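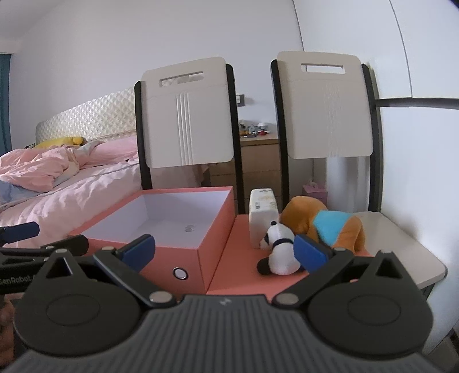
Rurnereck, October 2018

Mitra Pakzad has mended other people's stuffed animals for 41 years. She started at the kitchen table and now rents a narrow shop behind the post office, where she works four mornings a week.

"My aunt had a fabric stall and I got the scraps," she says. "The first thing I fixed was a rabbit with no face left. I charged the price of a coffee."

Most of her customers are adults. They bring in bears from the 1950s and 1960s, often with the stuffing gone hard. Pakzad opens the back seam, takes everything out and washes the skin by hand in cool water. Drying takes five days in winter. She does not use a machine for any of it.

"People want it to look new and then they get upset when it looks new," she says. "So I ask them first. Which stains are staying?"

Her former apprentice, Tahmineh Tehrani, opened her own repair shop in Vosby last November. The two still share orders of thread and glass eyes. Tehrani takes the large pieces - rocking animals, mostly - and sends the small ones back to Rurnereck.

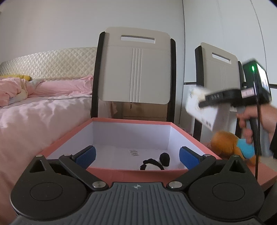 Color is the hardest part of the job, Pakzad says. Old white plush turns cream, and a new white patch next to it looks like a bandage. She dyes test strips in weak tea until one matches. A black-and-white panda gives her twice the trouble, as the black can run into the white during washing. She washes a round black ear like that one separately if it is already coming loose, and sews it back on last.

She has no plans to retire, though she has stopped taking rush jobs. The waiting list stood at 100 when we spoke.

"They waited thirty years to bring it in," she says. "They can wait until spring."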